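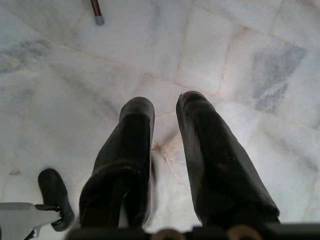 Open Day at the Arkholm Counseling Center
22 April 2023

Arkholm opened its new counseling center to referring agencies and the public for one day. I attended as a practice manager looking at room layout, intake and supervision arrangements. Registration was at the side entrance on Lill Street – the main door is for clients only.

The center has 33 practitioners, most of them part time. Individual work takes place on the upper floor, couples and family work on the ground floor. Sessions run 50 minutes with a gap before the next booking, and start times are staggered so that clients do not meet on the stairs.

Intake uses a two-stage process. A short phone call covers risk, availability and fees. A longer assessment follows, after which the client is matched with a practitioner or referred out. Scheduling and notes are kept in Zodumeck, with case notes held apart from billing. The center booked over 4000 sessions last year at its old site.

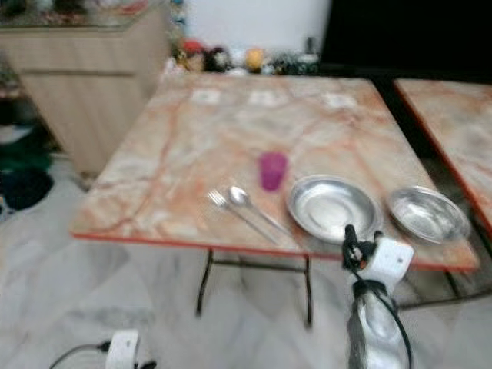

Sound and privacy

Doors to the therapy rooms have drop seals, and the partitions run up to the slab. With the door shut I could hear a raised voice from the hallway but could not make out words. The 3 rooms nearest reception also have masking units supplied by Flovness. Supervision groups will move to the ground floor in May.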